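Site Visit Report: Household Manipulation Open Day, Clokemby
Unit: Automation in Context
Submitted by Group 9

1. Why we went

Our unit asks each group to attend one public demonstration and judge it against what the organiser said it would show. We chose the open day at Clokemby, run by Tindia, a firm that programs arms and grippers for home tidying. The flyer promised "a robot that picks up after you". Two of us had seen the Tindia video in the first lecture and were unimpressed, mainly by how often it cut away just as the fingers closed. We wanted to watch a job from start to finish with no editing.

2. What was claimed

The presentation before the demo ran long and was heavy on numbers. Tindia told us the system had been trained on 3,130 recorded pickups, and that 2,701 of those were counted as successful. We asked what counted. The answer was that the object had left the floor. It did not have to arrive anywhere, and a dropped item was still a success if it had been lifted first. By our arithmetic that is a bit over 86 per cent on a very generous definition. The slide beside the figure said "near 100% reliability in the home", and we could not get anyone to connect the two.

We also asked which homes. All of the recordings came from the display suite we were sitting next to, which is furnished like a formal lounge room. Our own share houses don't look much like it.

3. The work on the floor

Soft goods in packaging were the part of the program we had circled. A rigid box gives a gripper flat sides to close on. Something soft inside slippery wrap changes shape as soon as it is pushed, and the wrap can slide over whatever is inside it. The shine is a second difficulty, because bright reflections can be mistaken for edges by a vision system.

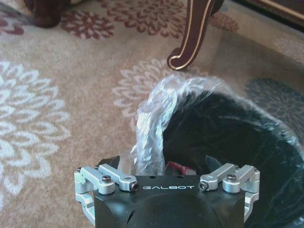 Clokemby, September

The view from the wrist makes both problems plain. The clear plastic is covered in bright highlights where the daylight hits the folds, and the black object underneath it is mostly in shadow. The most promising thing to grab is the thick twist of gathered plastic just behind the gripper. We are not convinced it is a good choice. Holding the twist means holding the bag, and whether the contents come along depends on how well it was wrapped.

The rug deserves a mention too. It is patterned with big many-petalled flowers in several colours, and we had assumed a busy background would be kept out of a sales event. Credit to Tindia for leaving it down. The furniture legs are a fair test as well, given that an arm in a real lounge room would have to work around them.

Our group disagreed about the hardware. The gripper is marked GALBOT on the black housing, with silver link arms on both sides, and our mechanical students liked the look of the linkages. The rest of us thought the pair of them took up a lot of width for something meant to reach in beside furniture. We had no chance to measure it.

4. Comparison with Mansilla

Last term another group visited Mansilla, where a fixed arm sorted parcels on a bench. That was a duller afternoon by all accounts, but their report has a failure log supplied by the operator. We asked Tindia for the same and were told it was being prepared. It had not reached us when we handed this in. A planned trial at Ustia, in flats that people live in, was mentioned in the closing talk without a start date.

5. Our assessment

We would not repeat the flyer's claim. A firm can fairly show a hard object on a hard floor covering, and we give marks for that. What we can't do is say how often it works, as the only rate on offer treats a lift and a drop as a win.

For next year's groups: ask for the definition of success before the demo starts, get the failure log in writing, and bring your own item from home. Ours was a doona in its bag. We were told the program was already full.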